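The Long Way Down to a Small Block
Two grippers, one simulated arm and a great many tries at picking things up

By the time I got to Dolteck it was well past nine and Krisztina Oláh had already been at her desk for two hours, with a mug of tea going cold beside the keyboard and a sweater over the back of her chair that she put on and took off all morning. 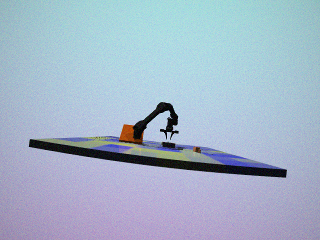 She had promised me on the phone that I could watch a whole comparison from start to finish, and she was as good as her word, though she warned me that a whole comparison is mostly waiting. I didn't mind. I have written about machines for a good part of my working life and I have come to like the waiting, when people wander over with a sandwich and tell you what they really think of the equipment.

The question that week was a simple one to ask. Dolteck builds sorting stations for small workshops, and its customers want to know which gripper to buy. There were two in the running. The Antal is a slim two-fingered gripper, light and rather plain. The Stavier is its heavier cousin, with broad pads and a stronger squeeze, and it costs a good deal more. Both had been modeled carefully, down to the friction at the fingertips, and both were put on the same black arm, on the same tabletop, and sent after the same little blocks, over and over again.

"People think the squeezing is the hard part," Krisztina told me, pulling her chair around so I could see. "Mostly it's the coming down. If you arrive crooked you've lost before you close."

So we watched a good deal of coming down. The table in the simulator hangs in the open with a soft colored sky behind it, pale blue running down into lavender, and I confess I found it oddly restful. The arm folds at its big angular elbow, the wrist swings over, and the fingers point straight at the table with a bit of daylight between them. There is a dark block and a smaller orange-brown one, and the controller has to decide how to approach each. When it gets the angle wrong by a hair, one finger lands on top of the block and the whole try is spoiled. I caught myself leaning in my seat, the way you do at a bowling alley.

The grainy look of the pictures took me a while to get used to. Krisztina likes to work at a low render quality during the day and saves the handsome version for customers. The physics underneath is the same, she says, and she would sooner have ten rough runs before lunch than one lovely one.

The Antal made 2,565 attempts over the course of the comparison, and 2,131 of them ended with a block lifted and held. That is nearly 83 percent, which pleased everybody in the room except Krisztina, who wanted to talk about the ones that went wrong. She had gone through the failures and pulled out 189 in which the fingers closed on one end of the block and tipped it. Those bothered her most. A clean miss can be tried again right away, she explained, but a tipped block may come to rest against something else, and then the next approach is harder than the first.

The Stavier did better on the tipping, as you would expect with pads that wide. It did worse wherever two objects sat close together, and it asked more of the arm. With the heavier gripper on the wrist, the controller had to slow the last part of every descent to keep the fingers from swaying. Krisztina tuned that for most of an afternoon, muttering at a graph — a friendly sort of muttering, the kind my grandmother used on bread dough — and got some of the speed back, though never all of it.

I asked her which one she would buy with her own money, and she laughed and took the sweater off again. For a shop with loose, well-spaced parts, the Antal, and put the difference toward a decent camera. For heavy pieces in tidy rows, the Stavier. She would not be pushed any further than that until the real hardware had been through the same routine.

The real hardware lives across town at Rosadska, where Dolteck keeps a test bench, and it will get its turn next. She expects the numbers to drop some. Real fingertips pick up dust, and real tables have a way of being bumped by people's hips. Krisztina has asked for the tipping cases to be run first, with the block set down at the same angles that gave the Antal trouble on the screen, and she has invited me along to watch. I've told her I'll bring the sandwiches.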